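Robot Learning Lab, Handout 4: Collecting Demonstrations in Simulation

Reading before this session: the Trotudum interface guide, sections 2 and 4. Bring your login for the Fotcombe cluster. The October deadline in the syllabus applies to the dataset, not to the trained policy.

What counts as a demonstration

A demonstration is one complete run of a task by a human operator, stored as a sequence of observations and actions. For this course the observations are the camera image, the joint positions and the gripper opening. The actions are the commands you send with the hand controller. If you stop halfway, the run is not a demonstration, and it should be discarded at the prompt.

The Levenwood set from last year has 1,197 runs. You may use it for comparison, but your own group's data must be collected fresh. Last year's set was recorded with an older controller mapping, and the wrist rotation is reversed in it. Mixing the two gives a policy that twists the wrong way at the handle.

Layouts and starting poses

Each task has nine kitchen layouts. Seven are for training and two are held out. Do not record in the held-out layouts, even for practice. The simulator changes cabinet finish, counter material, floor and wall color between layouts, and it moves the robot base a short distance at every reset. Leave these settings on. A group that turned them off last year got good training scores and then failed on almost every held-out run.

Operator habits

Practice until you can finish the task without long pauses. A pause is recorded as a stretch of near-zero actions, and a policy trained on many of them tends to stop in the same spots and stay there. Move at an even speed. Slow down near contact, then speed up again once the grasp is firm.

Small mistakes are fine if you correct them. If you miss a knob and come back to it, keep the run. The policy will miss knobs too, and it needs to have seen what coming back looks like. Discard a run if you hit the cabinet hard enough to trigger the collision flag.

Vary your approach. Two operators should share the work in each group, and they should swap after each layout. One person's style is too narrow, mostly in the path taken from the start pose to the handle.

Labels

Write the instruction before you record, and then do what it says. "Open the left drawer" is a usable instruction. "Open the drawer" is not, unless the layout has only one. Use left and right as they appear in the camera view. Humphreys, the labeling tool, will accept any text you type, so check spelling yourself. Save after each layout.

Choosing the target part

Most rejected runs in the drawer and door tasks come from an instruction that does not settle which part the arm should go to. Before you start, look through the camera view and find every part that could fit the words. In the gray kitchen layout the lower cabinet has two drawers with two doors below them, and the wall cabinet has doors as well, so "open the left door" could mean an upper or a lower one. Write "open the lower left door." Check also what the arm is blocking. With the gripper in front of the lower left door, part of that door is hidden from the camera, and you should back the arm away for a clear look before recording. The same goes for the drawers, where the knobs are small and easy to lose behind the gripper housing. Once the target is clear, reset, confirm the instruction on screen and begin the run.
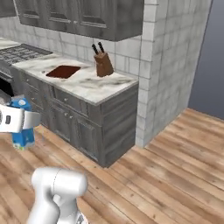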